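The pillow cell, and what it takes to keep it going

16/03/2026

I was asked last week whether I'd changed my mind about the pillow cell. I haven't, though I've spent more hours in it this month than anyone except Si-eun Maeng, so at least my complaints are better informed than they were.

For those who missed the earlier posts: two arms, one enclosure, and a job that sounds easy until you try it. The arms have to handle printed pillows and their covers, pinching an edge and pulling the cloth about. Esperanza Boateng set the cell up and wrote the first care sheet, which was one page long and optimistic. Si-eun and I have been adding to it ever since.

The fingers come first. They're plastic, held on with hex screws, and I was told those screws would stay put. I don't believe that of any screw on a thing that moves all day. I put a driver on them every morning, and on 7 mornings out of the last 30 one of them took a bit of a turn. A finger that's slightly slack still closes on cloth, so the status light stays green and you lose half a day wondering why the seam keeps slipping away.

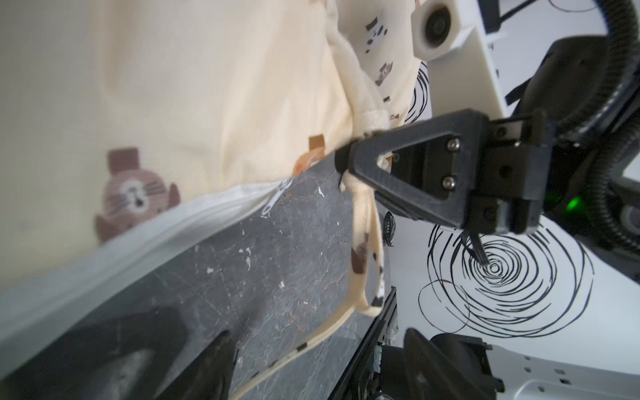 Cables are my other grumble. The supplier, Rultden, sells a conduit that is supposed to look after itself. It does no such thing. You have to run the wrist slowly through its whole reach with the cell otherwise idle and watch the thin wires under the gripper, where a loop of cloth can get hold of them. I do this on Mondays. Si-eun thinks once a fortnight would do, and she may be right, but she isn't the one who had to redo the connector.

Then there's clearing down. Everything that isn't being worked on ought to have a place, and for a while it didn't. The baskets hook or clamp on to the rails, and I was rude about them when they went in. I'll give Esperanza that one, they're handy. My remaining objection is that people hang things back wherever they like, and a basket shifted along the rail changes what the fixed camera sees. We've now marked the rail with tape on our other cell, called Skesen, and I'd like it done on this one too.
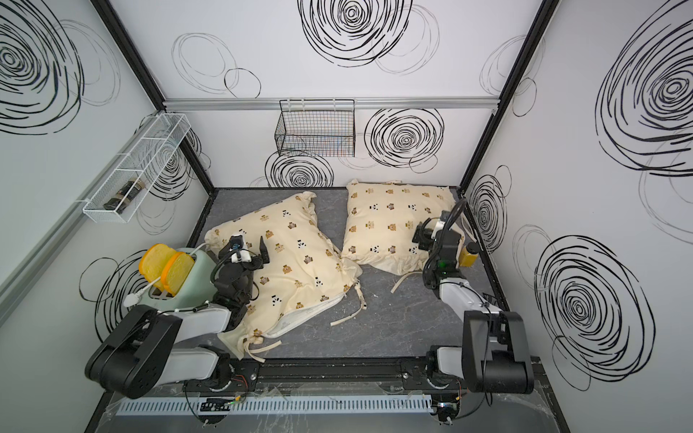
Cable duct lids on, clear panel wiped, bases checked for play. The panel is losing its battle with scuffs and I've stopped pretending a cloth will fix it. Replacement sheet costs more than it should.

Camera checks take longest. Each wrist camera needs to see both fingertips, evenly, with the arm parked and the fingers half open. If one tip sits higher than the other, the bracket has crept. The Grurby software claims to correct for this by itself. I tried it over 117 grasps with a bracket I'd moved on purpose, and I'd describe the correction as hopeful. Loosen, square up, tighten, look again. 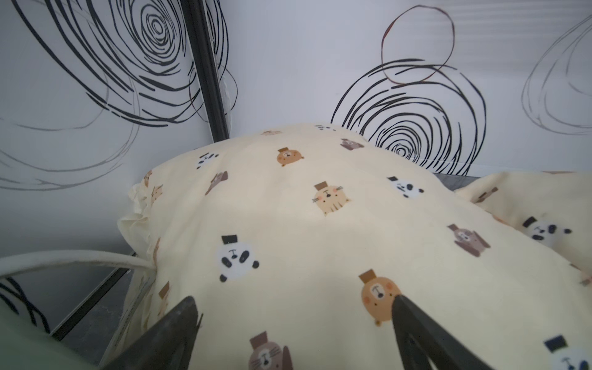

Do you have to recalibrate after every bracket adjustment?

Every time, I'm afraid. The short routine is enough for a small nudge, but if the bracket has been off the arm altogether, do the long one and go and get a coffee.

What I still doubt is the service interval. Grurby's sheet says 1000 hours between joint inspections, and I can't find anything to show where that figure came from. It looks too round to have been measured. Cloth sheds fluff, and fluff gets into places a metal part never would. I'm vacuuming the floor panel and brushing out the grippers at the end of each shift until someone shows me I needn't.

Si-eun wants to write all this up properly. Fine by me, so long as the morning screw check goes at the top.

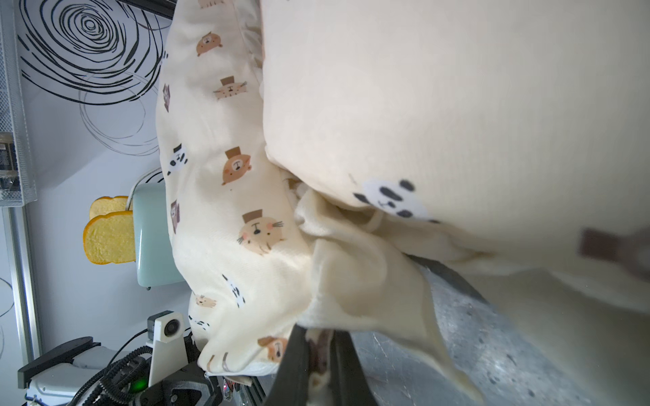

Fingers closed on the cloth, with the other arm's wrist camera over to the left.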